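Newsletter > Stores and Supplies > First Aid

First aid bags: the November repack and what changed

Stores Notes, June 8, 2024

The Flalthorpe site holds its first aid stock in two forms, the zipped bag and the hinged case. Both were last repacked in November against the old contents sheet. The sheet has now been rewritten, and this item sets out the differences for anyone who signs for a bag or a case.

The main change is in the order of packing. The old sheet listed contents alphabetically, so adhesive tape went in first and ended up at the bottom under the wound dressings. The new sheet lists contents by layer, starting from the base. Quantities are unchanged except for saline, which is now held in small bottles only. The large bottle took up too much of the shell and was discarded after one use with most of it unused.

Bags are to be stored flat, with the emblem up and the handle toward the front of the shelf. Storing them on end puts the load on the zipper. It also lets the contents slide to one side, and a bag repacked in that condition will not close evenly. 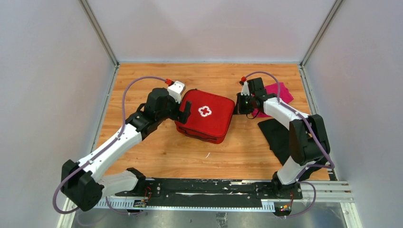 Zippers and piping

Zipper failure accounts for most of the bags withdrawn at Flalthorpe. The usual fault is at the corners, where the tape turns and the slider is forced against a full bag. Run the slider around the full length before packing and again after. If it catches at the same point both times, tag the bag and return it to stores. Do not apply oil. A dry wax stick is kept in the top drawer at the Plunent counter.

Piping should be checked by running a thumb along it. Lifted stitching of less than a finger width can stay in service. Anything longer goes back. The red fabric marks easily and marks alone are not a reason for return.

Repacking the hinged case

1. Empty the lower shell completely. Partial repacks are the reason the last audit found 2,944 items against a listed 3,000. Most of the shortfall was small dressings that had been counted twice while still inside a case.

2. Open the case on a flat surface with the lid folded fully back. A lid left half raised will drop onto the contents.

3. Place wrapped soft items first, along one side. Wrapped items may be compressed by hand, but the wrappers must stay sealed. Discard any item with a split seam, whatever the printed expiry.

4. Set folded textiles at the back of the shell, fold outward. A single firm bundle is preferred to several thin ones.

5. Place flat packets at the front, label up. Stand rigid containers between the soft items so that they are held upright.

6. Keep bottles out of the shell until everything else is in. They are checked for cap tightness and date on the table, then packed last.
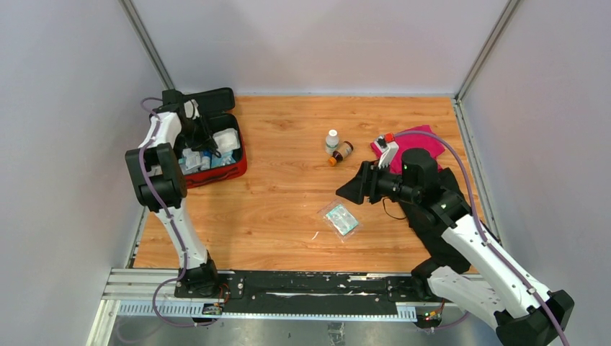
The bottle check is the step most often skipped. Each cap is turned closed by hand, and the bottle is then held upside down over a paper towel for 20 seconds. A bottle that leaves any mark on the towel is rejected. Expiry dates go on the contents sheet in the column headed "liquids", which on the old sheet was shared with ointments and caused some confusion at the Dremier annex.

7. Close the lid without pressing. If it needs pressure, something is in the wrong layer. Take out the folded bundle and refold it before moving anything else.

8. Sign and date the sheet. One copy goes inside the lid and one goes to stores.

Replacement bags come from the Jiang order, and the lead time is currently 2 weeks. Requests should state whether the bag or the case is wanted, as the contents sheets are not interchangeable. Old sheets can go in the paper recycling.

Comments

Does the 20 second check apply to eyewash as well, or just saline? Ours have a twist-off top and can't be reclosed once opened.

Reply from Stores: Twist-off tops are exempt. Check the seal by eye and record the date.

The layer order works better. I'd still like the gloves on top, though. On the new sheet they come before the textiles and I had to lift everything out to reach them.

Annex still has the old sheets in the rack by the door. Can someone send a new batch over?

Contact Stores | Copyright Flalthorpe Newsletter | Back to top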